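Textbooks > Student Robotics > Part Two > Chapter 7

Chapter 7
Teaching by Hand: The Wrapping Task

Author: D. Tomić
Text revised 9/19/20

In the first part of this book, each robot followed a list of commands that a student had typed. If the command was wrong, the robot did the wrong thing, and the student could find the line and repair it. In this chapter we leave the list. The student will do the task with his or her own hands, holding a pair of grippers, and the program will learn from the recordings.

The chapter grew from the work of the robotics club at the Stodlow school. The club meets after lessons and is open to students of all years. In December it takes part in the Farnesport Student Meet, where every team must show one household task with soft material. The Stodlow students chose to put a small object in a piece of cloth and fold the cloth over it. They called the project Funwood, and we will use this name in all the exercises.

Soft material is difficult for a beginner, and it is good to understand why before you start. A wooden block has the same shape in every attempt. A cloth does not. When you pull one corner, the other corners move too, and after you let go the cloth may open again. For this reason a student cannot write down one position for the fold and use it every time. 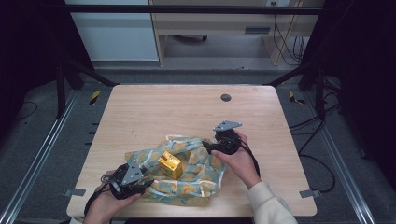
A hand-held gripper must be moved more slowly than a bare hand. Most students forget this in their first week. They are used to feeling the cloth between the fingers, and with the grippers they feel very little, so they must look instead. The club made a rule that the person who records does not talk during an attempt. A second student says "start" and "stop" and writes the result in the notebook.

For Funwood the club recorded 313 attempts. After the students had looked through all of them, they kept 207. The others were removed for several reasons. In some, the object had slipped out from the cloth. In others, the student had stopped in the middle to think, and the program would have learned this waiting as if it were a part of the task. It is not pleasant to throw away your own work, but a smaller set of clean attempts was more useful to the club than the full set.

You should also know that two students never fold a cloth in the same way. One begins with the near corner, another with the side. Both ways are correct. However, if you mix them in one set without marking them, the program may try to do half of each. In Section 7.3 we will see how the club marked its recordings and how it decided which way to keep.

Before you continue, please read again Section 4.2, about the parts of a gripper, and Section 5.1, about keeping a work notebook. You will need both.

7.1 Preparing the Work Place

Clear the table of everything that does not belong to the task. Check that the table cannot move when you lean on it. Lead the cables away from your hands, so that they do not pull the grippers back when you reach forward.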